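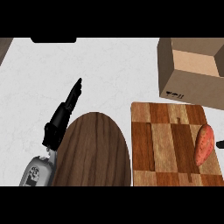 **사용 설명서 · 입력 장치 · 무선 트랙볼**

## 4장. 연결과 초기 설정

이 장은 Grerwood 무선 트랙볼 Gostach를 컴퓨터에 연결하고 설정 프로그램 Pledel에서 버튼과 커서 속도를 맞추는 순서를 다룹니다. 배터리 끼우는 방법은 3장, 볼과 지지구슬 청소는 6장에 있습니다.

수신기 방식과 블루투스 방식은 동시에 쓸 수 없습니다. 바닥면 스위치로 하나를 골라 사용하며, 스위치를 옮기면 직전 연결은 끊어지고 등록 정보만 남습니다.

### 4.1 시작하기 전에

- 배터리가 들어 있고 절연 필름이 제거되어 있는지 확인합니다.
- 수신기는 배터리 덮개 안쪽 홈에 꽂혀 있습니다. 손톱을 홈 끝에 걸어 당기면 빠집니다.
- 다른 마우스나 터치패드를 하나 연결해 둡니다. 설정이 끝날 때까지 화면 조작에 필요합니다.
- 회사나 학교에서 관리하는 컴퓨터라면 프로그램 설치 권한이 있는지 담당자에게 문의하십시오. Pledel을 설치하지 않아도 커서 이동, 왼쪽 버튼, 오른쪽 버튼, 스크롤은 동작합니다.

> **주의**
> 볼 아래쪽의 센서 창을 눈 가까이 대고 들여다보지 마십시오. 볼을 꺼낼 때는 먼저 전원을 끄십시오.

### 4.2 수신기로 연결하기

1. 전원 스위치를 **OFF**에 둡니다.
2. 바닥면의 연결 선택 스위치를 **RF** 쪽으로 밉니다.
3. 수신기를 컴퓨터의 USB 단자에 꽂습니다.
4. 운영체제가 장치를 인식할 때까지 기다립니다. 처음 꽂았을 때는 시간이 조금 더 걸립니다.
5. 전원 스위치를 **ON**으로 밉니다. 상태 표시등이 초록색으로 한 번 켜졌다가 꺼집니다.
6. 볼을 굴려 커서가 움직이는지 확인합니다.

출고할 때 본체와 수신기가 서로 등록되어 있으므로 따로 페어링할 필요는 없습니다. 수신기를 새로 구입한 경우에만 4.4를 따르십시오.

> **참고**
> 책상 밑 본체 뒷면에 수신기를 꽂으면 금속 케이스에 전파가 가려 커서가 끊길 수 있습니다. 앞면 단자를 쓰거나 동봉된 연장 케이블을 사용하십시오. 외장 디스크 바로 옆 단자는 피하는 것이 좋습니다.

### 4.3 블루투스로 연결하기

등록할 수 있는 기기는 최대 2대입니다. 채널 버튼은 바닥면 스위치 옆에 있고, 누를 때마다 채널이 바뀝니다.

1. 연결 선택 스위치를 **BT** 쪽으로 밉니다.
2. 전원을 켭니다.
3. 채널 버튼을 짧게 눌러 등록할 채널을 고릅니다. 표시등이 한 번 깜박이면 첫째 채널, 두 번 깜박이면 둘째 채널입니다.
4. 채널 버튼을 표시등이 파란색으로 빠르게 깜박일 때까지 길게 누릅니다.
5. 컴퓨터나 태블릿의 블루투스 설정을 열고 새 장치 추가를 선택합니다.
6. 목록에서 **Gostach**를 선택합니다. 암호를 묻는 창이 나오면 화면에 표시된 안내를 따릅니다.
7. 표시등이 꺼지면 등록이 끝난 것입니다.

목록에 같은 이름이 여러 개 보이면 주변에 있는 다른 트랙볼의 전원을 끄고 다시 검색하십시오. 등록 대기 상태는 삼 분 뒤 자동으로 풀립니다. 그 전에 등록을 마치지 못했다면 4번부터 다시 합니다.

두 기기를 오갈 때는 채널 버튼을 짧게 누릅니다. 절전 상태인 컴퓨터로 채널을 바꾸면 먼저 그 컴퓨터를 깨워야 연결됩니다. 일부 컴퓨터는 블루투스 장치로 절전을 해제할 수 없으며, 이때는 키보드나 전원 버튼을 사용합니다.

### 4.4 새 수신기 등록하기

1. 다른 Grerwood 수신기가 꽂혀 있으면 모두 뺍니다.
2. 새 수신기를 꽂고 Pledel을 실행합니다.
3. **장치 > 수신기 > 등록**을 선택합니다.
4. 트랙볼의 전원을 껐다가, 왼쪽 버튼과 오른쪽 버튼을 함께 누른 채 켭니다.
5. 표시등이 주황색으로 깜박이면 버튼에서 손을 뗍니다.
6. 화면에 **등록 완료**가 나타나면 **닫기**를 누릅니다.

등록 후 이전 수신기는 이 트랙볼에 쓸 수 없습니다. 다시 쓰려면 이전 수신기를 꽂고 같은 순서를 반복합니다. 등록 중에는 수신기를 빼거나 컴퓨터를 절전 상태로 두지 마십시오.

### 4.5 Pledel 설치하기

1. 제품 상자 안쪽에 적힌 지원 페이지 주소로 접속해 설치 파일을 받습니다.
2. 이전 버전이 설치되어 있으면 먼저 **설정 > 내보내기**로 버튼 설정을 저장합니다.
3. 설치 파일을 실행하고 사용할 언어를 고릅니다.
4. 설치가 끝나면 컴퓨터를 다시 시작합니다.
5. Pledel을 열어 첫 화면에 트랙볼 이름과 배터리 잔량이 표시되는지 확인합니다.

macOS에서는 처음 실행할 때 **손쉬운 사용** 권한을 요청합니다. 허용하지 않으면 버튼을 바꿔도 적용되지 않습니다. 권한을 나중에 허용했다면 Pledel을 완전히 종료한 뒤 다시 여십시오. 창만 닫으면 프로그램은 메뉴 막대에 남아 있습니다.

> **참고**
> 11월 이전에 생산된 제품은 펌웨어 업데이트 안내가 먼저 나타날 수 있습니다. 업데이트는 수신기 연결 상태에서만 진행됩니다. 진행 막대가 끝까지 찰 때까지 전원을 끄지 마십시오.

### 4.6 커서 속도 맞추기

기본 감도는 1000 DPI입니다. 볼 위쪽의 감도 버튼을 누르면 낮음, 기본, 높음 순서로 바뀌고 마지막에 고른 값은 전원을 꺼도 유지됩니다.

Pledel에서 단계별 값을 직접 정할 수도 있습니다.

1. **포인터** 탭을 엽니다.
2. 바꿀 단계를 선택하고 막대를 좌우로 옮깁니다.
3. **시험 영역**에서 볼을 굴려 봅니다.
4. **적용**을 누릅니다. 누르지 않고 탭을 옮기면 변경한 값은 저장되지 않습니다.

운영체제의 포인터 속도 설정은 Pledel의 값과 별도로 더해집니다. 커서가 지나치게 빠르면 운영체제 쪽을 가운데 값으로 되돌린 뒤 다시 맞추십시오. 모니터를 여러 대 쓰는 경우에는 감도를 높이고, 그림이나 도면 작업에서는 낮은 단계를 따로 만들어 두면 편합니다.

처음 트랙볼을 쓰는 사용자는 며칠 동안 낮은 감도로 사용하는 것을 권합니다. 손목은 바닥에 두고 손가락만 움직입니다.

### 4.7 버튼 기능 바꾸기

| 버튼 | 기본 기능 | 변경 |
|---|---|---|
| 왼쪽 | 클릭 | 오른쪽과 맞바꾸기만 가능 |
| 오른쪽 | 보조 메뉴 | 왼쪽과 맞바꾸기만 가능 |
| 휠 누름 | 가운데 클릭 | 가능 |
| 옆면 앞 | 다음 페이지 | 가능 |
| 옆면 뒤 | 이전 페이지 | 가능 |
| 감도 | 감도 전환 | 가능 |

1. **버튼** 탭을 열고 그림에서 바꿀 버튼을 클릭합니다.
2. 오른쪽 목록에서 기능을 고릅니다. 단축키를 넣으려면 **키 입력**을 선택하고 키보드에서 해당 키를 누릅니다.
3. 특정 프로그램에서만 쓰려면 **프로필 추가**를 누르고 프로그램을 지정합니다.
4. **적용**을 누릅니다.

감도 버튼에 다른 기능을 넣으면 본체에서는 감도를 바꿀 수 없습니다. 감도는 포인터 탭에서 조정합니다.

버튼 설정은 컴퓨터에 저장됩니다. 다른 컴퓨터에서 같은 설정을 쓰려면 **내보내기**로 파일을 만들고 옮긴 다음 **가져오기**를 실행하십시오. 프로필에 지정한 프로그램이 그 컴퓨터에 없으면 해당 프로필은 회색으로 표시되며, 나머지는 정상으로 불러옵니다.

### 4.8 볼로 스크롤하기

휠 대신 볼을 굴려 긴 문서나 넓은 표를 움직일 수 있습니다.

1. **버튼** 탭에서 옆면 버튼 하나를 **볼 스크롤**로 지정합니다.
2. 그 버튼을 누른 채 볼을 굴립니다.
3. 버튼에서 손을 떼면 커서 이동으로 돌아갑니다.

**고정** 항목을 켜면 버튼을 계속 누르고 있지 않아도 됩니다. 한 번 누르면 스크롤, 다시 누르면 커서 이동입니다. 가로 스크롤이 필요 없으면 **세로만**을 선택합니다. 일부 원격 데스크톱 창에서는 가로 스크롤이 전달되지 않습니다.

### 4.9 절전

움직임이 없으면 트랙볼은 십 분 뒤 절전 상태로 들어갑니다. 버튼을 한 번 누르면 깨어나며, 이때 누른 클릭은 컴퓨터에 전달되지 않을 수 있습니다. 볼을 굴리는 것만으로는 깨어나지 않습니다.

가방에 넣어 옮길 때는 전원 스위치를 끄십시오. 오랫동안 쓰지 않을 때는 배터리를 빼고 수신기를 덮개 안쪽 홈에 보관합니다.

### 4.10 오류 코드와 조치

Pledel 첫 화면 아래쪽에 코드가 표시되면 다음 순서로 확인합니다.

**코드 104: 수신기를 찾을 수 없음**

1. 수신기를 뺐다가 다른 USB 단자에 꽂습니다.
2. 허브를 쓰고 있다면 컴퓨터에 직접 연결합니다.
3. 연결 선택 스위치가 **RF**에 있는지 확인합니다.
4. Pledel을 종료하고 다시 실행합니다.

**코드 131: 펌웨어 업데이트가 중단됨**

1. 트랙볼과 수신기를 그대로 둔 채 Pledel만 다시 시작합니다.
2. **복구** 버튼이 나타나면 누릅니다.
3. 버튼이 나타나지 않으면 배터리를 새것으로 바꾸고 4.5의 참고에 따라 업데이트를 다시 시작합니다.

복구를 세 번 시도해도 같은 코드가 나오면 더 반복하지 말고 고객 지원에 문의하십시오.

**코드 없이 커서가 튀거나 멈출 때**

- 볼을 꺼내 센서 창의 먼지를 마른 면봉으로 닦습니다. 알코올이나 물티슈는 사용하지 마십시오.
- 볼 표면에 핸드크림이나 기름이 묻었으면 부드러운 천으로 닦습니다.
- 수신기를 트랙볼과 가까운 단자로 옮깁니다.
- 배터리 잔량을 확인합니다. 새 배터리와 쓰던 배터리를 섞어 쓰지 마십시오.

**클릭 한 번이 두 번으로 입력될 때**

Pledel의 **버튼 > 고급**에서 **중복 클릭 방지**를 켭니다. 계속되면 스위치 부품의 점검이 필요합니다. 본체를 직접 분해한 흔적이 있으면 무상 수리를 받을 수 없습니다.

### 4.11 초기화

1. Pledel에서 필요한 설정을 내보냅니다.
2. 전원을 끕니다.
3. 감도 버튼과 채널 버튼을 함께 누른 채 전원을 켭니다.
4. 표시등이 빨간색으로 세 번 깜박이면 손을 뗍니다.

초기화하면 블루투스 등록 정보와 감도 값이 지워집니다. 동봉된 수신기의 등록은 유지됩니다. 컴퓨터의 블루투스 목록에 남은 **Gostach** 항목은 직접 삭제한 뒤 4.3에 따라 다시 등록하십시오.

### 4.12 문의할 때 준비할 것

- 바닥면 라벨의 제조 번호
- 연결 방식(수신기 또는 블루투스)
- 운영체제와 Pledel 버전
- 오류 코드가 있으면 그 코드
- 구입 영수증 또는 주문 내역

Pledel의 **도움말 > 진단 파일 저장**으로 만든 파일을 함께 보내면 확인이 빨라집니다. 진단 파일에는 버튼 설정과 연결 기록이 들어 있으며 키보드 입력 내용은 들어 있지 않습니다.

문서 담당: Karabo Khumalo, Grerwood 기술문서팀

다음 장: 5장. 왼손 사용자를 위한 설정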